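Unit 4: Collecting demonstrations by hand

A demonstration is one complete run of a task, recorded while a person moves the gripper. At Visser we use the hand-held tool first and remote control second. Both log at 60 samples per second.

Set the workspace before recording. Soft goods such as cloth fold differently each time, so vary their starting shape between runs.

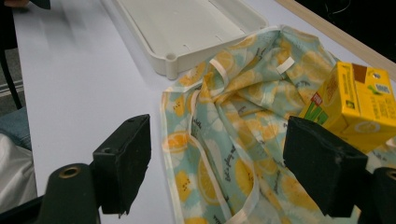
Begin each run with the fingers open. Approach slowly, close, lift, pause, release. Discard any run in which the gripper slips or the operator changes plan.

The Kisalar set holds 700 runs, of which 600 are for training. Read section 2 of the Bumel manual before the December lab.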